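Re: [flermont-hardware] CPU swap on the old workstations

Elmarie Steyn wrote:
> Mpho says the spare boards have four memory slots each side of
> the socket. Do all 8 have to come out before we change the CPU?
> And is the battery OK to leave? I've 60 sticks to label as it is.

Elmarie,

yes, take the lot out, much easier getting your hands in. Label by slot, not by machine — we mixed them up in February and Thabiso spent ages sorting it. Battery can stay where it is unless the clock's been losing time.

Lever up first, then the metal frame right back. Dont touch the pins. Hold the chip by its sides and lower it straight down, no sliding. If it doesnt sit flat lift it off and check which way round it is.

Will send the memory notes tonight, Lesego has my copy. Order so far:

1. Frame open, chip held just by the socket

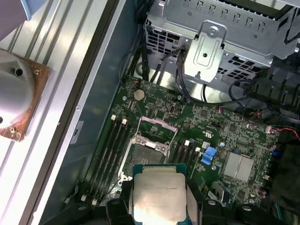

2. Chip in, frame down, lever back under its hook — it will feel stiff, thats normal

Michalis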